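Skip to content
Home | Student Work | Spring Projects | Workshops | Contact

We use cookies to remember your reading preferences. Accept | Manage

Setting Out and Stacking Away: What We Learned From a Set of Pink Bowls

Project report for the Household Objects course, by Hélder Guerreiro
Submitted 14th June

1. How the project began

When our course leader told us back in February that we could pick any ordinary object in the house and spend a term with it, most of my class went straight for chairs and lamps. I went for bowls. I grew up in a kitchen where the bowls lived in one leaning tower on an open shelf, and getting the one you wanted meant lifting all the others off first, and I suppose I have been thinking about that tower ever since without knowing it was a subject. My grandmother could take one out from the middle with a twist of the wrist. The rest of us made a terrible racket.

So my question was a small one. How do people put bowls together and take them apart again, and what is it about a bowl that makes this easy or annoying? I wanted to look at the two halves of the job, setting out and stacking away, and I wanted to look at them slowly, which you never do when supper is getting cold and somebody is already asking where the spoons are.

I should say early on that this is a report about small plain bowls, the kind you would use for snacks or for a bit of fruit. I had planned to include plates and mugs too (my proposal, which I have just reread with some embarrassment, promises a whole cupboard!) but there was more than enough in the bowls.

2. Choosing the bowls

I looked at two sets before settling. The first, sold under the name Paltaria, was a heavy glazed set with a wide foot. They looked lovely and they felt like proper dinner things, but each bowl sat high inside the next one, so even a short stack looked as if it was about to go for a walk. The second set was called Cendora, and those were the pink ones I ended up using. They are plain inside and out, with a thin round rim and no pattern to distract the eye, and each one is the same as its neighbor.

My tutor asked me why I had gone for pink, and I gave her a long answer about contrast. It is true that a dusty pink shows up beautifully on white. It is also true that I liked them. I have learned this term that both sorts of reason end up in a finished project whether you write them down or not, so I have written them down.

3. The table and the backdrop

I wanted a surface with nothing on it to compete with the bowls, and the glossy white table was the best thing we had. Behind it I kept everything black. The gloss was a mixed blessing. It makes a bowl look very clean and complete, and it also catches the lights overhead, so you have to move your own head a little to see past the shine when you are making notes.

I learned to be fussy about the edges of the table as well. A bowl set down too near the edge makes everybody in the room nervous, me included, and people who are nervous handle things differently. After the first session I kept the bowls well in from the sides.

4. Bowls together

The part I spent the most time on was the moment when two bowls are close enough to be one thing or two things. If you look at a finished stack it seems very settled, but getting there involves a good deal of tipping. The upper bowl hardly ever stays level on its way in or out. It leans, its opening swings off to one side, and for a moment you are looking at the inside of one bowl and only a sliver of the other.

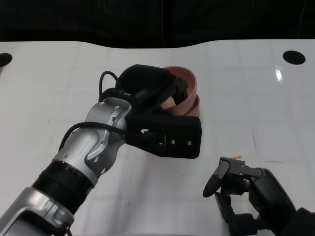

5. Where to take hold

I had assumed that people would pick up a bowl with their palm underneath, as you would carry soup. When I watched my classmates at our shared lunches, very few of them did. Almost everyone went for the rim, with something inside the bowl and something outside, and pinched. It makes sense when the bowl is empty. The rim is the nearest part to you, it is thin, and it is the only part that sticks out of a stack.

But the rim has its own trouble. If two rims sit very close together you can easily come away with both bowls when you meant to lift one. My notebook is full of this. I wrote "came up together" so often that I shortened it to a little drawing of two curved lines. On the Paltaria bowls it happened less, thanks to that high seat I complained about above, and I had to admit that the thing I disliked about them was doing a useful job. I have softened toward them a good deal since.

A classmate suggested that a small lip on one side would solve the problem, and I sketched 16 versions of one over a weekend. Most of them are ugly. Two of them I still like. The better one is a slight outward turn of the rim that runs for a short distance and then fades back into the round, so that a thumb could find it without looking. I called that drawing Virkorel, which means nothing at all, but every sketch in our course has to have a name so that it can be found in the shared folder.

6. Bowls apart

Setting out turned out to be a different sort of activity from stacking, and a more cheerful one. Once bowls are separate, they start to look like an invitation. I tried them in a triangle, in a curve and in a row, and I kept going back to the row. It need not be a strict one. A line that drifts a little toward the back of the table looks friendlier to me than one drawn up with a ruler, and it leaves you room to reach one bowl without brushing the next.

You also see the shape properly for the first time. The soft light along the inside wall is what tells your eye how deep a bowl is, and in a stack you lose all of that except at the very top.

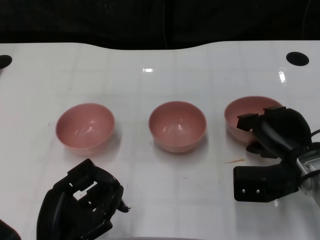 Figure 2. Three empty pink bowls spread in a row on the white table, the right-hand one partly hidden.

I noticed that the gaps between bowls matter nearly as much as the bowls. Too tight, and they read as a stack that has been interrupted. Too wide, and they stop belonging to one another. I never found a rule for this that I would be happy to print, and I would be suspicious of one if I did. What I can say is that when I asked friends to lay out bowls for a table of guests, they fiddled with the spaces long after the bowls themselves were in place.

7. Notes, sketches and a few regrets

By the end of term my notebook ran to 56 pages, and a fair share of those are about lunch. I kept it in a cardboard folder marked Kokkonen, left over from an earlier student's project, and I never got round to relabeling it, so anyone looking for my notes in the studio should look for that name.

I wish I had spent some time with bowls that had food in them. An empty bowl forgives nearly everything. You can tilt it, pinch it, turn it on its side, and there is nothing to spill. My remarks about the rim would probably need a whole new chapter if there were soup involved, and I would love to see another student take that on.

I also wish I had written down sounds. Stacking is noisy, and people wince at it, and they slow down right at the end to avoid the clink. I remember this clearly from my own kitchen but I have hardly a line about it in my notes.

8. Where it might go next

The Virkorel rim needs to be made up in clay before I can say anything sensible about it. A drawing of a thumb rest is very easy to like. I have asked for kiln space in the fall and plan to make a pair, one with the turned rim and one without, and stack them both ways round. If the turned part catches on the bowl above, I will go back to my other sketch, the one with a shallow dip on the outside wall.

Thank you to everyone who let me stare at their hands over lunch, and to my grandmother, who read a draft of this on the phone with me and said the answer was to own fewer bowls.

14 shares | 3 comments
Previous project | Next project | Back to Spring Projects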